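Consejos de taller: software para celdas de dos brazos que manipulan tela

Notas recogidas en el taller de Brerkinside. Sirven para brazos colaborativos con pinza de dedos; las rutas de menú corresponden al planificador Meltau.

Origen de coordenadas. Defina un único marco de mesa y exprese en él las bases de los dos brazos. Si cada brazo conserva su propio marco, el error aparece al sujetar la misma prenda por dos puntos. Repita la calibración cuando se desmonte una base.

Segmentación de prendas oscuras. La tela negra da pocos puntos de profundidad y los pliegues se confunden con sombra. Fije la exposición a mano y ajústela sobre la tela, aunque el fondo quede quemado. Una cubierta de cartón mate da mejor contraste que el tablero desnudo.

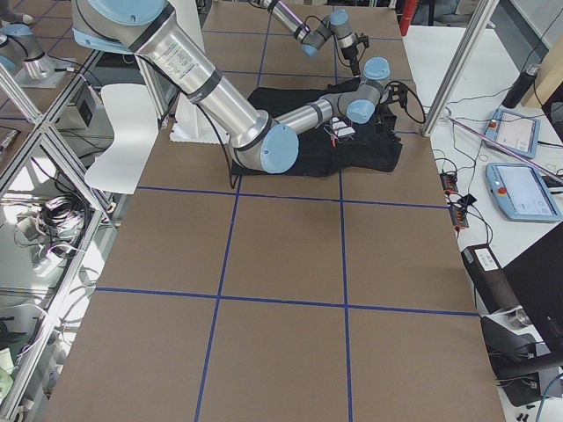

Puntos de agarre. Busque bordes con curvatura alta y descarte los candidatos a menos de 18 mm entre sí. Anoma Weerasinghe recomienda ordenar el resto por altura y probar primero el más alto. Cierre la pinza a velocidad reducida y compruebe la apertura final: si coincide con la de vacío, no hay tela.

Colisiones entre brazos. Incluya en el modelo los cables exteriores como cilindros unidos a cada eslabón. Holgura mínima: 2 cm en el codo, el doble en la muñeca. No la reduzca para ganar tiempo de ciclo.

Sincronización. Los dos controladores deben compartir reloj. Lance ambas trayectorias con marca de tiempo futura, nunca al recibir el mensaje.

Registro. Guarde imagen, plan y estado de juntas en el mismo archivo. Con unos 1.215 intentos, Lech Ziółkowski localizó así un fallo de redondeo en el eje de la muñeca.

Revisado: miércoles 21 de octubre. Correcciones, a Inês Falcão.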